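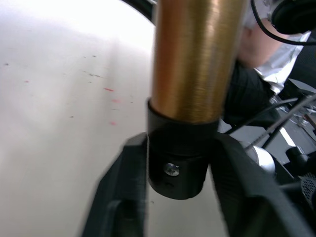 Iraklis Lazaridis wrote in to ask why the Stoltow finger set is still sold as a pair when the left finger wears faster, and whether a single could be ordered. It can, as of April. Order code and fitting notes are under Spares below.

Stoltow parallel finger set, molded, wrist camera compatible

Replacement fingers for two-finger electric grippers with a flat mounting face and a pair of parallel screws. Matte black, molded, with a flat inner face for gripping and angled facets on the outside. The facets keep the bulk of the finger out of the view of a camera mounted at the wrist. They don't remove it from view. Expect both fingertips in the picture at all openings below full stroke, with the near parts of the fingers out of focus on any fixed-focus camera.

Intended use

Bench work with small rigid parts: tubes, caps, sleeves, short shafts, connectors. Suitable for teleoperated and scripted work. Not suitable for food contact, washdown or use with cutting oil.

What we compared

Three finger types were tried on the same arm, with the same camera and the same controller settings. The Stoltow molded finger is the one on this page. The Kwofie soft pad finger and the Nidstead V-groove finger are listed separately in the catalog.

Each type was given 200 pick attempts, taken in blocks of 20 with the pads wiped between blocks. Parts were picked from a white tabletop. A pick counted as good if the part was lifted, held for 3 seconds and set back upright without a second grasp.

Results by finger type

Stoltow molded: best on parts with a hard sleeve or cap, where the flat face has something to bear on. Weakest on bare polished tube, which can roll between the faces if the approach is off center. Most of the missed picks were of this kind.

Kwofie soft pad: the most forgiving of a bad approach. The pad deforms under load, so the part may sit at a slight angle after closing. That is acceptable for sorting and a nuisance for insertion. Pads need replacing more often than either of the hard fingers.

Nidstead V-groove: centers a round part well and holds it straight. Poor on flat parts and on anything with a screw head standing proud on the gripped side. The groove also hides more of the part from the camera than the flat finger does.

We don't publish a ranking. The choice depends on the part, and the three sets share a bolt pattern, so changing over takes one hex key and a recalibration.

Gripping a sleeved tube

For a metal tube with a wider sleeve on its lower end, close on the sleeve. The step between sleeve and tube gives a usable stop if the part slips downward. Keep screw heads turned away from the finger faces. A screw head under a flat face reduces the contact to a point, and the part will pivot around it.

Leave the bottom of the sleeve hanging below the fingers if the part is to be set down on end. With the end flush to the fingertips, the tips reach the table first on any arm with more than a little sag – and most have some.

Camera notes

Brushed brass and similar finishes throw a long highlight down the tube under overhead light. The highlight moves as the wrist turns. If the vision software tracks edges, lock the exposure before the first pick and check that the tabletop is not overexposed on the lit side. A white surface is convenient for contrast with dark fingers but will pull automatic exposure around whenever a dark part fills the middle of the view.

Marks on the table matter less than expected. Pen marks and specks were left in place through all blocks and caused no false detections at our settings. A busy background behind the part was a bigger problem, cables in particular.

Controller settings

Start with closing force at the lowest setting that holds the part and raise it in small steps. Set closing speed to slow for the final part of travel. The Museo controller stores this as a separate value under Finger Profile 2. Other controllers may need two commands in sequence.

Rehome the gripper after any finger change. Skipping this gives an opening error equal to the difference in finger thickness, and the controller will report a grasp where there is none.

Spares

Left or right single finger, molded: order the set code followed by L or R. Screws included. Fit singles only against a finger with light wear – replace both if the old face shows a visible step.

The current molding revision was drawn up by Justinas Urbonaitė and fits all earlier mounts without shims. STEP files are supplied on request with the order number.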